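Foam play mats (the jigsaw sort) — how do you clean them, and is light blue a mistake?

Asked in Home & Cleaning > Floors
Asked by Tamsin Ashby, Norkham
Wed 4 November
3 answers

Need some advice before the weekend please. We've got those interlocking foam tiles down in the back room, light blue, had them since August. Floor underneath is old vinyl and freezing cold so they've been brilliant for that. Two kids, 13 months and nearly four, plus whatever cousins turn up.

Problem is the dirt. Goes in the joins, mostly. Crumbs, fluff, playdough, something sticky that might be jam. I hoover over the top and it looks fine, then I lift a corner and it's grim. Also the blue has gone a bit grey where everyone walks in from the kitchen. Washing up liquid and a sponge did something but left it streaky, and now that bit is squeaky underfoot?

Other thing is the toys. Little blocks and cubes with coloured squares on, there's a whole tub of them, and they end up on the mat all day long. Some of them are getting grubby in the corners as well. White ones are the worst obviously.
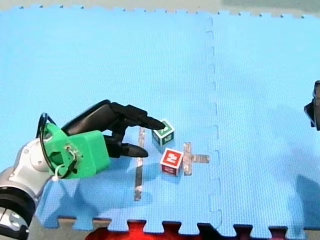
Blue mat, with two of the cubes on it.

So, three questions really:

How do you get the joins clean without taking the whole thing up every time?

Can the tiles go in the washing machine? My sister says yes, my mum says absolutely not. Neither has tried it.

And what do I use on the cubes? Don't want the coloured bits coming off, they look like they could be stickers on some of them and printed on others, I can't tell. The nearly four year old will notice if one goes missing or comes out a different colour. She sorts them. It's a whole thing.

Not keen on bleach with the little one still licking everything. Thanks in advance

Edit: should have said, it's a rented house so I can't stick anything down or put in new flooring. And no, I don't have the packaging any more, so can't check what it says.

Answer 1
Gaurav Nautiyal
Marked as helpful by 11 people

We had the same sort down for years, different colour. You do have to take them up, sorry. No way round it. But it's not as bad as it sounds if you do it in strips.

What I do:

Clear everything off, hoover the top first. Then pull up one row only, leave the rest joined. Stand the row on its edge and knock it, half the crumbs fall out of the teeth there and then. Hoover the floor where the row was. Wipe the floor. Let it dry properly before anything goes back on it, this is the bit people skip and then they get black spots under the mat. Ours did, first winter, in the corner by the outside wall.

For the tiles, warm water with a tiny bit of washing up liquid. Tiny. A few drops in a bowl. Your streaks and the squeak will be soap left behind, so go over that patch two or three times with just a clean wet cloth and then a dry towel. For the joins an old toothbrush, go along the teeth and not across them or you start tearing bits off the edges.

Washing machine — your mum's right. I did try it, one tile, cool wash, no spin. Came out curved like a crisp and never joined up to its neighbour again. Bath is fine though. Put a few in with lukewarm water, swish, scrub, rinse with the shower, stand them up against the side to drain. Don't put them on a radiator. Don't leave them in strong sun either, the colour goes and they can shrink a bit, then you have one tile smaller than the rest and a gap.

If the grey patch is by a door it might not be dirt at all by now, could be wear. The surface gets roughed up and holds the muck. Swap those tiles with some from under the sofa or wherever no one walks. That's the good thing about squares, you can just move them round. I rotate ours when I remember, which is not often.

Light blue isn't a mistake btw. Dark ones show every bit of dust and hair. Cream is the one to avoid.

Cubes: depends if they're solid or hollow, and what they're made of. If plastic, damp cloth with the same weak soapy water, then wipe with plain water. Don't soak if you think the coloured squares are stickers, water gets under the edge and lifts it. Cotton bud for the corners. Do one first and leave it overnight, see if anything's peeling in the morning. If they're painted wood then barely damp, and dry them straight away.

Comments on this answer

Tamsin Ashby: That's so helpful thank you. Did one row last night after bedtime and it was horrifying under there. Squeak has gone!! Will test a cube tonight, picking one she won't miss

Devendra Bhatt: seconding the toothbrush. electric one is even better if you've got an old head lying about

Answer 2
Harish Rastogi
Marked as helpful by 5 people

Agree with most of the above but would add steam cleaner is a no. Wife used ours on the playroom mat, top went all bubbly. Landlord's vinyl was ok luckily.

For dried on playdough let it go rock hard then flick it off with an old bank card, dont rub it when its soft, pushes it into the texture. Jam or squash, warm wet cloth laid on top for ten mins then wipe. Felt tip, never got it out fully. Bicarb paste fades it. Test somewhere hidden.

I put a cheap rug over the bit by our kitchen door and it catches most of it. Got it from the market in Sarnwood, goes in the wash, job done. Needs one of those grippy nets underneath or it slides on the foam like mad.

And if you get spare edge strips with the set, use them! Ours sat in a cupboard for ages. The open teeth round the outside collect more fluff than all the joins in the middle put together. Also the baby can't pick at them so easily.

Answer 3
Bhupendra Joshi
Marked as helpful by 0 people

Get rid and buy a proper carpet. Foam is a waste of money

Comments on this answer

Tamsin Ashby: It's rented, can't, said so in the question

Devendra Bhatt: they also asked about the toys

Bhupendra Joshi: a rug then. for the toys put them in a pillowcase and tie the top, cool wash. did all my lads bricks that way, no problems

Gaurav Nautiyal: would not do that if there's any chance of stickers. Plain bricks fine

Tamsin Ashby: Update for anyone finding this later. Cube test went ok, damp cloth and cotton bud, green squares all still on this morning. Doing the rest of the tub in batches. Two more rows of mat to go and then the edge strips, which I have found, they were in the loft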